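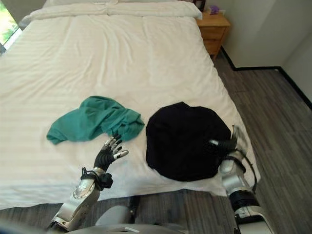
White duvet and long pillow, daylight from the window side.

Expected points and the last five rounds

I have had a few messages asking why my table for the regional league still puts Paulauskas third when they have been second on points since October. The short answer is that the table is sorted by expected points per match, and theirs have been falling for seven rounds. The longer answer follows, with some notes on where I think the method is weak.

The data first. I log every shot from open play and set pieces by hand, using the club streams. There are 715 shots in the file at the time of writing, of which 113 were goals. Penalties are kept in a separate sheet and do not count towards either figure. Each shot gets a distance, an angle, a body part and a yes or no for whether a defender was between the ball and the goal. I dropped the "pressure" column last season. Two people watching the same clip could not agree on it often enough for it to be worth the time.

Paulauskas have scored well above what their chances suggest. Most of the gap comes from one player, Normunds Jaunzems, who keeps hitting the target from outside the box. He may simply be a very good striker of the ball. The model has no term for that and I am not going to add one on the strength of part of a season. At the other end they allow a lot of shots from the left half-space, mainly when the full-back has gone forward and the holding midfielder is slow to come across. Kitport found that gap twice in the first half of their last meeting and scored from neither.

Kitport are the side I would least like to play at the moment. Their points total is ordinary, but they concede few shots and the ones they do concede are from poor positions. Kelechi Ekwueme has moved from the right of a back three to the middle, and the line now holds about five metres higher as a result. Set pieces are still a problem. They mark zonally at corners with only one player on the near post zone, and the delivery goes there every time.

Dikex have the opposite profile. Plenty of shots, little quality. Of their attempts this season, 56 came from more than 25 metres, and I have two of those down as goals. Inese Sakalauskas took over as coach part-way through the autumn and the long shots have dropped since then, although the fixtures have also been easier. I would want another four or five matches before saying anything firmer.

Zastar are safe and play like it. I have little to add to what I wrote last month, apart from a correction: I had Sointu Peltonen down as playing 438 minutes before the break, and the true figure is higher, as I had missed her second-half appearance in the postponed match. The per-90 numbers in the sheet have been fixed. Thanks to Piret Navickas for spotting it.

On the method. The main weakness is the angle estimate. Two of the grounds have the camera on a low stand near the halfway line, and anything in the far corner of the box is close to guesswork. I rechecked a batch against the pitch markings and my distances were out by up to two metres, usually too short. That makes chances at those grounds look slightly better than they were. I have not applied a correction yet – a flat one would be wrong for central shots, where the error is small.

The second weakness is game state. A team two goals up stops shooting, and the table reads this as a decline. Splitting by score line is easy enough to do, but it leaves very few shots in some of the groups. For now I keep the split in its own tab.

The sheet will be updated again after the next round, probably in the evening if the streams are up on time. The rearranged Zastar match goes in at the same time.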